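From: Rosalinda Macaraeg
To: craft-table list
Subject: Re: [craft-table] What to do with all the leftover packing stuff?

Sajib Sultana wrote:
> I have a cupboard full of small cardboard boxes, brown paper and
> odd bits of fabric, and I can't bring myself to throw any of it out.
> Does anyone have a project that uses the lot? Something for an
> evening, nothing that needs a sewing machine. I have 3 boxes the
> size of a paperback and far too much paper.
> Sajib

Oh Sajib, you have come to the right list! I could talk about this all day -- my own stash lives under the bed and it is not getting any smaller.

My favorite thing to do with scraps is to start with the fabric. Pick out whatever is soft and fuzzy and set it aside before you look at anything else. Peachy beiges are lovely against pale wood, and I'd happily build a whole box around a scrap like that.

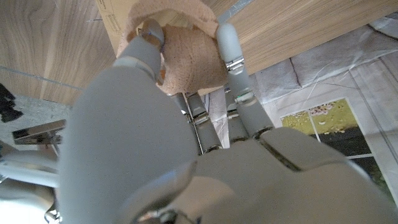

Once you have your fabric, line the box with it. Cut it a little bigger than you think, tuck the corners, and glue only the top edge so the bottom stays squashy. Roswitha Stöcker taught me that one at the Kirnska swap in August and I have lined 15 boxes since (my sister has asked me to stop).

Now the brown paper. Crumple it! Really crumple it, then flatten it with your hands and crumple it again. Kraft paper gets almost like leather if you keep going, and tears don't matter a bit, they look great once they're pasted down in layers.

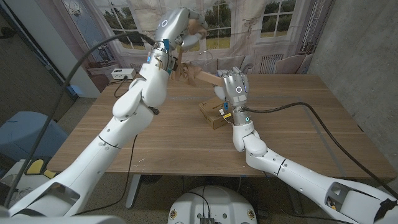 I use plain flour paste for this and leave it overnight. If your box has a label on the lid, paste straight over it, two layers should hide the print.

For a handle, a flat wooden stick is perfect. Lay it across the lid first and see how much sticks out on each side before you cut anything. I like mine a bit too long, Sidra trims hers flush, and we have agreed to differ.

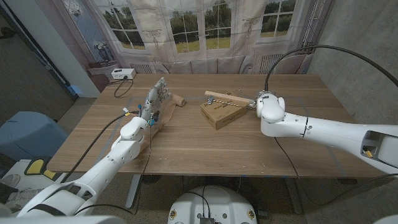 Old stockings are worth saving too, by the way. Cut them into loops and they'll hold a lid shut while the glue sets, much kinder to cardboard than rubber bands.

Would anyone be up for doing this together on Thursday? I can bring paste and around 200 buttons. Sajib, bring the paper, all of it!

Rosalinda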